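Heartleaf cuttings: water or straight to soil?
Houseplants > Propagation
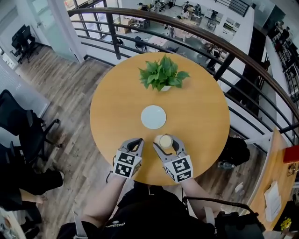 Re: Heartleaf cuttings: water or straight to soil?

maricel_m
Started in August, 8 replies

My heart-leaved trailing plant by the window has gone wild this summer and I want to make more of it for everybody I know! I took eight cuttings last night, all with at least two nodes, and now I'm second-guessing myself. Four are in a jam jar. The other four are sitting on the counter waiting for me to decide. Is water really worth it or should I just stick them in potting mix?

dottongreen
Water, every time. You get to watch the roots come in, and that's half the fun — I check mine before coffee like a kid at an aquarium. Change it once a week and keep the leaves out of it. Mine get moved to soil when the roots are as long as my thumb.

finlay_l
Going to disagree with Dotton here (nicely!). Water roots are brittle and the plant sulks after the move. I did 30 cuttings straight into damp mix last year and lost two. Bag over the top, bright spot out of the sun, leave it alone.

dottongreen
Two out of 30 is great, I'll give you that. But you have a greenhouse shelf, Finlay! In a dry apartment those bags turn into either a desert or a swamp.

finlay_l
It's a bookcase with a grow light on it, but I'm flattered.

Tariq T
Has anyone tried moss? I switched last winter and I'm never going back. Squeeze it out until it barely drips, put it in a deli cup with the lid cracked, and tuck the node in. The roots grab on and you can plant the whole clump, moss and all.

maricel_m
Ooh, I have a bag of moss from an orchid project that went nowhere. Does it matter that it's old?

Tariq T
Nope, if it's dry and doesn't smell. Soak it for an hour first.

CarolaA
One more vote for water, with a twist: put a piece of the mother plant's stem in the jar with any slow ones. My grandmother swore by it.

finlay_l
I've never seen a difference from that, Carola. I tried it side by side with pothos and both jars rooted the same week.

CarolaA
Well, it looks pretty in the jar, so I'm keeping it!

maricel_m
OK, decided. Four stay in water, two go in mix under a bag, two go in moss. I've put tape on all of them so I can't cheat. The mother plant got a trim and a drink and I swear she's already pushing a new leaf. Will post roots when there are roots. Finlay, how wet is "damp"?

finlay_l
Like a wrung-out sponge. If you can squeeze water out of it, add more dry mix.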